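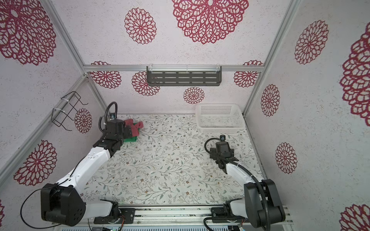 Unit 5. Sorting and folding household textiles

Course: Home Textile Care, evening group, Lokadville
Teacher: Glykeria Karagiannis

1. Before you begin

Keep one basket empty and put it at the back corner of your working place. A perforated one is good, because air can pass through it. The basket is for finished pieces only. Many students put there also the things they want to fold later, and then the two kinds get mixed.

The surface must be clean and flat. A printed mat is fine. I know some books ask for a plain one, but in my opinion a small pattern does not disturb the work.

2. Crumpled small cloths

A cloth with two colors, for example red and green, is a good first exercise. When it lies bunched up, one color is on top and the other comes out from under it. Look for a corner before you pull. If you take the cloth from the middle, you lift a ball and you must start again.

Steps:
Find one corner and hold it.
Follow the edge to the next corner.
Lift, let the cloth hang, and lay it down flat.
Fold in half 2 times.

3. Knitted garments

Knitwear is more difficult than woven cloth. It stretches, and it remembers a bad fold for a long time. The ribs help you, as they show the direction of the knit – when the ribs run diagonally, the garment is lying twisted.
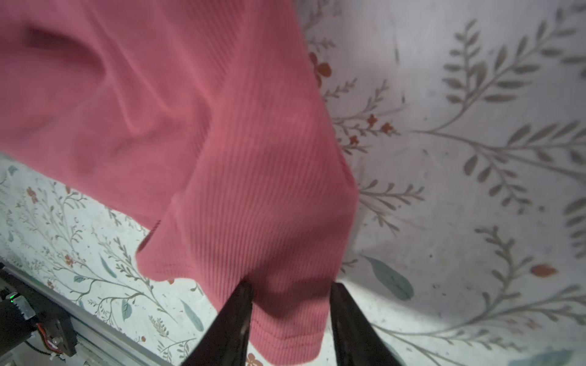 Take the garment close to the hem, where the ribbing is tighter, and do not pull one side only. Lower it slowly and let the loose folds open. After this you can smooth it with the flat hand, from the center to the outside. Sleeves come last.

A heavy sweater should not be hung for storage. The one we weigh in class has 310 grams, and on a thin hanger its shoulders lose their shape. Melina Economou will bring the Hernex scale again on Sunday.

4. Homework

Fold 5 small cloths and one knitted piece. Write down which corner you took first and where you had to begin again. The unit gives 70 points, and the written notes are part of them. Please leave your pages in the Dendus folder before the next class.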